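# Planning a small budget for one arm that puts sandals into a crate

**Murkomance**, posted Mar 11, 2026

Hello to all. I need advice about how to divide money for equipment, and I hope I chose the correct section.

We are a small returns workshop for footwear. The slide sandals come back to us mixed, we check them, and after that somebody must put them in red plastic crates, one by one, until the crate goes to the shelf. It is boring work and I would like an arm with a simple two-finger gripper to do it. The arm itself is already decided by my boss, so please do not discuss the arm. My problem is all the other things around it.

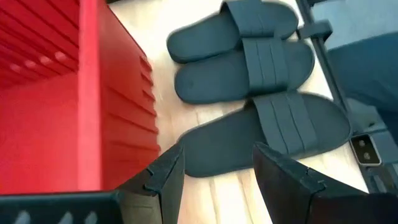 For these other things I have 1153 dollars in total. My first list was like this:

- spare fingers and finger pads: 200
- small camera for the wrist, with cable and bracket: 421
- table, fixing and the rest: what remains

Then a seller sent me an offer for a different gripper with softer fingers, for 633. If I take it, I must cancel the second camera that I wanted to put at the side of the table, and maybe also the better lamp. The seller says that hard fingers will damage the straps. I am not sure if he is right or if he only wants to sell.

Also I have a doubt about the crate. Should I buy lower crates? Ours are with a high wall, and the arm has to go over the rim each time. Changing all the crates is money too, and I did not put it in any list.

Thank you for your patience with my English.

---

**Efraín Salazar**

I did a similar planning for a packing table, so I will answer in the order of what I would pay first.

Do not buy the soft fingers yet. A slide sandal is quite forgiving: it has a sole with an edge you can pinch, and it has a strap you can catch from above. Take one bag of your returns, the ugly ones also, and try with the hard fingers and a cheap rubber pad glued on them. If after this test the straps have marks, then you have a reason to spend 633. Before the test you only have the opinion of the seller.

What I would not cancel is the side camera. The wrist camera is good for the last part of the grip, but it travels with the arm. When the arm is high, or turned to another side, you lose the table. A fixed camera costs less than the hours you will spend guessing why a sandal fell. Only be careful where you put it. If it is low and it looks straight to the long side of the crate, you will see a wall and you will not see what is inside.
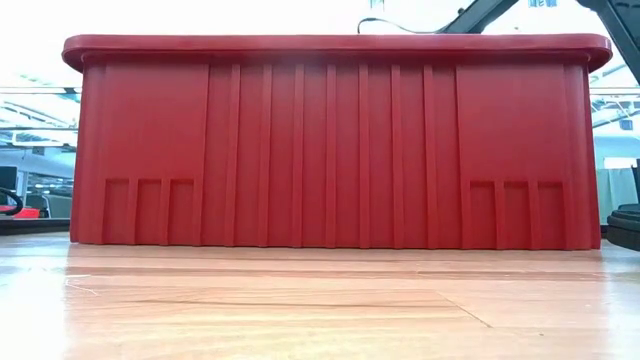
So in your budget please add a line for a taller post or a wall bracket, and for a longer cable. I forgot both of them in my own list and had to ask for money a second time, and this is not a pleasant conversation.

About the light, a lamp can wait. First look for reflections. If your table has a shiny top, a mat without shine is a few dollars and helps more than a stronger lamp, which can even make it worse. Curtains or a simple blind also belong to this line.

About the crates: keep them. Check that the arm you have can lift a sandal over the rim with some free space and still come down to the floor of the crate in the far corners. You can do this with the arm moved by hand, it takes one morning. If it does not reach, try first to move the crate nearer to the base, and only after this talk about new crates.

And keep at least 200 without any name on it. Something always breaks in the first month.

---

**Limetti**

lower crates, we changed and never looked back. fewer sandals inside each one, but okay

---

**Bhardwaj**

I agree with most of what Efraín wrote, but I would buy two sets of finger pads from the beginning. They wear at the tips, where they touch the table, and delivery can be slow. Ask the seller also if the pads are sold separate or only with the complete finger, because this changes your line of 200 very much.

One more thing for the list is the fixing of the crate. An empty plastic crate slides easily when the fingers touch the wall. Two corner stops screwed to the table are enough. We paid almost nothing for ours, but we bought them in week three.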